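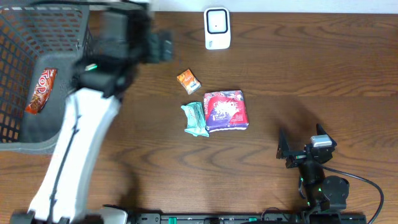 The rulebook for the packing bench at Dronero runs to 32 pages, and the first rule in it concerns sandwiches. You may not eat one within reach of the arms. It took two drafts to settle what "within reach" meant, and a third to settle whether a bagel counted.

Madalena Sampaio wrote most of it. She spent years auditing bakeries in Drostville, where she learned that people will read a sign if it is short and ignore it if it is laminated. Her job now is to decide how a pair of robot arms should behave while moving chocolate from a table to a basket, and how the humans nearby should behave while that goes on. She says the arms are easier.

"A robot has never told me it was just leaning over for a second," she says.

The work itself looks like the world's slowest shoplifting. Wrapped snacks go on the wood, an arm picks one up, and the basket gets fuller. Almost every line in the rulebook hangs on that small errand. Cables stay clear of the path of the arm. Wrappers are checked for tears before a run, and a torn one goes in the trash, no matter who offers to take care of it. If a packet falls on the floor, the run is stopped before anybody bends down. One arm works over the basket at a time, and the other waits its turn, a courtesy Sampaio would like to see extended to the parking lot.

Then there is the log. Every stop gets a line in it, with the reason. The bench has now done over 3000 picks and logged 318 stops, and Sampaio is fond of the stops. A log with none in it, she thinks, means somebody has quit writing things down. The most common entry is "slipped." The second most common is "phone rang," and it has its own page in the rulebook.

Conceição Mendes, who runs the bench most mornings, was not a fan at first. She came over from Ardeleanu, where the safety policy was a man named Mumitz shouting. She found the new rules fussy and said so in the margins, in green pen. Sampaio kept the copy and put about half of the comments into the next version. The rule on shiny wrappers is hers: try each new kind at low speed first, and write down how it was lying when the gripper closed on it. So is the rule that anyone can press the stop button without being asked to explain until the arms are still.

Her one complaint that went nowhere was about the sandwiches. She eats by the window now, and the next revision is due in April.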